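About Us

Trulldale Shared Offices provides furnished desks and workrooms to small firms, independent professionals and students in advanced study. Our members come from bookkeeping, translation, publishing and software, and many have been with us since their first year in business. We rent desks by the month or by the year, and each agreement includes furniture, cleaning supplies and the use of our equipment library.

Our Buildings

Our main building, Atcombe House, stands on the site of a paper warehouse founded in 1780. The upper floors were rebuilt for office use and now hold 215 desks. A second location, the De Luca Annex, opened to members in August and is reserved for firms that need a room of their own. Both buildings are open to members at all hours with a door card.

The Equipment Library

Members may borrow laptops, monitors and adapters for as long as their agreement runs. The library made 3813 loans in its most recent full year. Every item is entered in Fliva, our booking system, and is checked and wiped down when it comes back. Requests placed before noon are filled the same day.

Desk Care

A clean desk is part of what our members pay for, and the standard is the same in both buildings. Microfiber cloths are stocked in the supply cabinet on each floor. Laptops are closed and shut down before wiping. Cloths are used dry on lids and slightly damp on desktops, and liquid cleaner is never sprayed directly on a device. Used cloths go in the bin beside the supply cabinet and are laundered weekly. Personal items may stay on a desk held by annual agreement; desks rented by the month are cleared at the end of the term.

A closed laptop and a yellow cloth on one of our white desks:

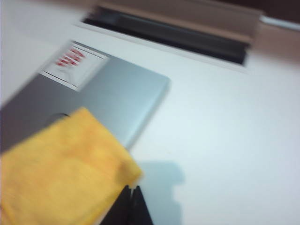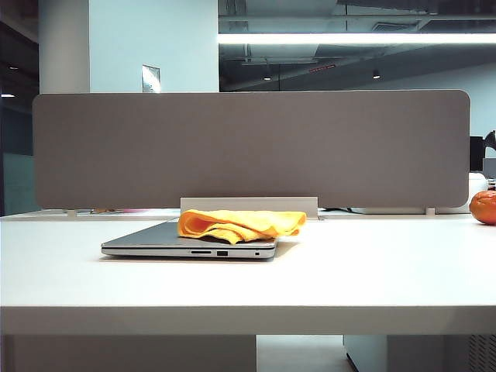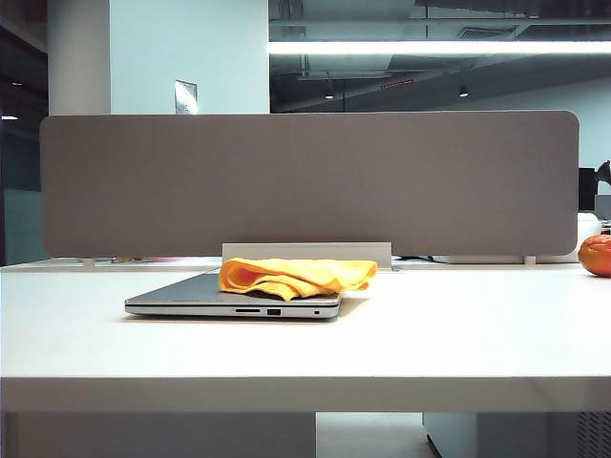

Visiting and Membership

Tours of Atcombe House are given by appointment through the front office. Visitors are asked to sign in on arrival and to keep their voices low on the desk floors. Applications for membership are reviewed in the order received, and applicants receive a written reply within 2 business days. Firms seeking a room in the De Luca Annex should state the number of staff and the preferred starting month on the application form.

Page last revised 2021-12-27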